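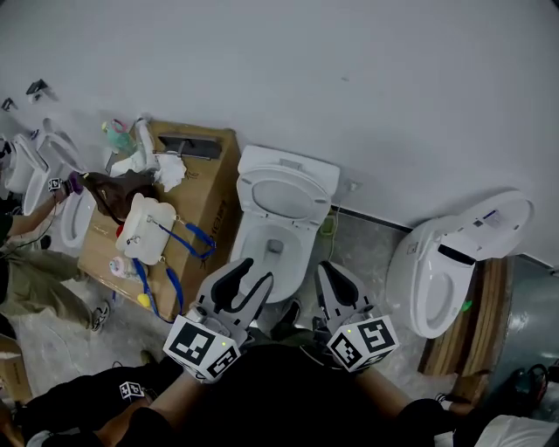
Posted by Jong-dae Seo, April 2024, in Courts & Celebrity Cases

Right, so I've read the whole Zuko judgment over two evenings and I need to talk to someone about it, my wife has banned the subject at dinner. For anyone catching up: Zuko (the singer, had that one big summer record) sued his old label Warkon for unpaid royalties, Warkon countersued over the cancelled tour, and the judge has now thrown out most of the countersuit but let the bit about the deposit carry on to trial. It's 300 paragraphs and the good stuff starts at paragraph 200.

My reading is that Warkon are in real trouble. They kept saying he walked out on the tour, and then their own tour manager's emails have him asking for new dates!

gus_ostrowski wrote:
I think you're getting carried away mate. The deposit claim is the only part with proper money in it and it's the part that survived. If I were Warkon I'd be quite happy with that.

Jong-dae Seo wrote:
Proper money? It's £50 grand. He says they owe him ten times that.

gus_ostrowski wrote:
He says. There's a hole in the royalty side you could drive a bus through, he signed the statement every July and never once queried it. Judge brings that up twice.

marmaladekev wrote:
Didn't the judge also say he wasn't shown the streaming figures from Skiteo until last year though? Hard to query numbers you've never seen. I used to do accounts for a small folk label and the artists just signed whatever we posted out, bless them.

gus_ostrowski wrote:
Fair point on Skiteo, I'd missed that. Still think he should have asked.

pollyinthestalls wrote:
I had tickets for the Leeds date!! Still haven't had the booking fee back. Does any of this help people like me or is it just them two fighting over it?

Jong-dae Seo wrote:
Just them I'm afraid Polly. The tickets were sold by a separate company and they're not part of the case. Try your card provider, my sister got hers back that way (took ages, mind).

nettle_soup wrote:
Can someone explain why Nam gets mentioned so much? I thought she only sang on the one track.

marmaladekev wrote:
She co-wrote it, so her share comes off the top before his is worked out. They can't agree on what her share was, and there are two versions of the agreement with different percentages in. She's going to be a witness.

gus_ostrowski wrote:
Which is why it'll settle. Neither side wants her on the stand.

Jong-dae Seo wrote:
Disagree, he's turned down two offers already. He wants it heard in open court, it's in his statement. I'll put the paragraph number up when I find my notes.

nettle_soup wrote:
Ta both. Would love that paragraph number if you find it.

We use cookies to keep you logged in and to see which threads are popular. By carrying on you accept our cookie policy. Accept / Manage settings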